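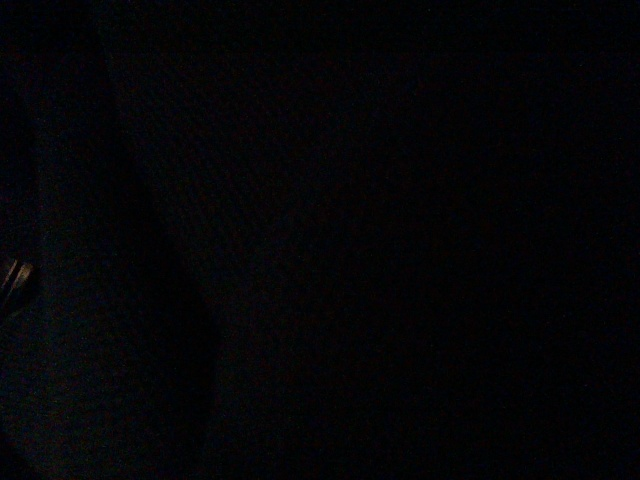 # Re: [grarkdale-knit] Fulling the big blanket, yes or no?

Tue 30 July

Yes! Do it! I've been grinning at this thread since breakfast and I have far too much to say, so get a cup of something.

Florencio Iglesias wrote:

> Hello all,
>
> I finally bound off the Midora blanket. It used 1,743 yards of the heavy two-ply and it's enormous, floppy, and full of holes where my tension wandered off. My sister says to full it in the washer and it'll come out thick and even. I'm scared. I've only ever shrunk wool by accident, and that was a sweater I loved.
>
> Has anyone done a piece this size in a front loader? I can't stop mine halfway to look, which is the part that worries me most. Also, do I trim the ends first or after?
>
> Florencio

Florencio, congratulations on binding off! That pattern has the longest border I've ever met, and I say that as someone who gave up on it twice.

**Ends first.** Weave them in, but leave a tail of two inches or so hanging on the back and snip it once the fabric has firmed up. If you trim them flush before the wash, they can pop through to the front and then they're felted there for good (ask me about the green cushion).

**Swatch, even now.** I know, the blanket is already made, but you must have a bit of yarn left. Knit a square as big as your hand, write down its size, and put it through the very same cycle with a couple of old towels. Midora fulls fast in the cream and the gray. The dark brown takes its time, so if you've striped them, swatch both together and see whether the edges start to ruffle.

**About the front loader.** A top loader rubs the wool around more, and you can lift the lid and poke at things, so most of the old instructions assume you have one. A front loader can still do lovely work. It tumbles and drops the piece, and you get a softer, more blanket-like surface that I prefer for anything you want to sleep under.
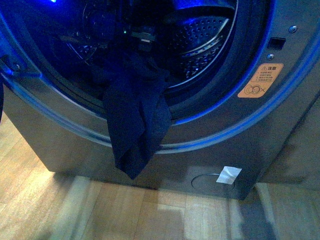
*Front loader, looking down at the drum opening in the blue light.*

What I do for big pieces is run the shortest warm cycle on the panel, with the spin turned as low as it goes, and then take the whole thing out and look at it. If it needs more, back in it goes. My last throw took three short rounds and I enjoyed every one of them, because you can see the stitches closing up a bit more each time. Please don't pick the long hot cycle and hope!

Use a little plain wool soap, much less than you'd think. Suds cushion the fabric and slow everything down. And put the blanket in a zippered cover, an old duvet cover is perfect, or the fuzz will end up in your filter and on every black sock in the house for a month.

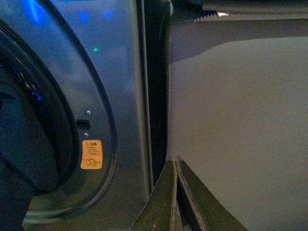 *Door and front panel, with the latch slot to the right.*

Wipe the seal afterward too. Wool lint packs itself into the fold at the bottom, and it smells like a barn in August if you leave it.

On stopping halfway: check your manual for a pause or a drain-only setting. Lots of machines will drain and then let you open up, it just takes a few minutes for the lock to release. 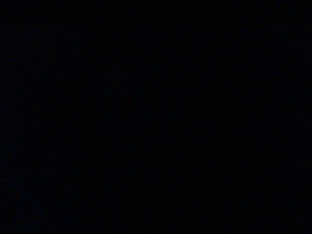 Once you like the feel of it, roll it in towels and press, then lay it flat and tug the corners square while it's still damp. This is the moment to be bossy with it. Pull, pat, measure, pull again. Mine took two days to dry on the spare bed with the window open, turned over whenever I walked past.

For shrinkage, I lost roughly 23 percent in length on the Midora and a good deal less in width, so if yours is meant for a particular bed, let the swatch tell you before you commit.

Anybody who'd like to feel the difference, Coetzee's shop in Brornusside has a fulled sample and an unfulled one hanging side by side by the buttons. Same yarn, same needles, and you'd swear they came from different sheep!

Send photos, Florencio, before and after, and bring it to the October meeting if it's dry by then. I'd love to see the border.

Happy soaking,
Bettina

P.S. To whoever asked about superwash last week: sorry, it won't full at all. Make it into a hat.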